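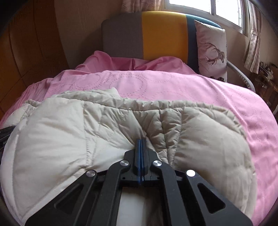

**Vondimance Demonstration Team – Open Day Guide, Section 4: The Jacket Station**

Visitors at this station use the hand-held grippers to handle a quilted jacket on a bed. Each turn is recorded under the task name Mfaume. Allow 20 minutes per group.

### 4.1 Before the doors open

1. Spread the jacket across the bed cover.
2. Squeeze each gripper several times. The fingers should close evenly and spring back.
3. Start the Cendent recorder and check that it lists both grippers.
4. Confirm free space for 28 recordings. A full Friday program needs over 780 MB for the log files alone.

**Note:** Charge the spare pack overnight. It will not fill during the lunch break.

### 4.2 Showing the pinch

1. Stand at the side of the bed and lower the gripper until the fingertips touch the fabric.
2. Close the fingers on a fold between two seams.
3. Lift slowly, hold, and set the fold down again.

**Caution:** Do not pull on a stitched seam. Down jackets leak feathers once a seam opens.

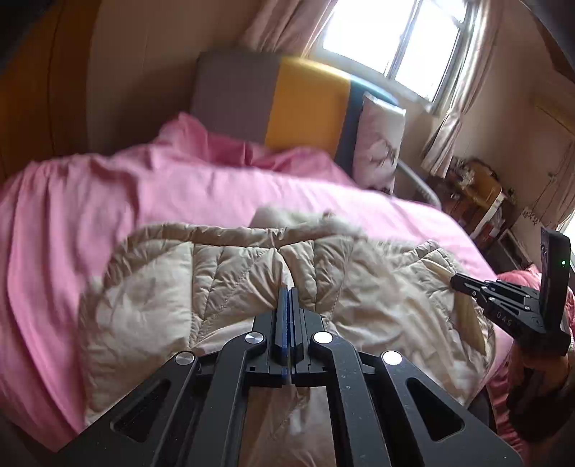
### 4.3 Using two grippers

1. Agree who leads – the leader calls each grip and each release.
2. Take hold of the edge with one gripper before moving the other.
3. Keep the two sets of fingers apart. If they touch, let go and start over.
4. Fold toward the middle of the jacket, then say "done" and stop the recording.

Discard any recording with a dropped gripper. Copy the rest to the Nulterine folder before the next group comes in.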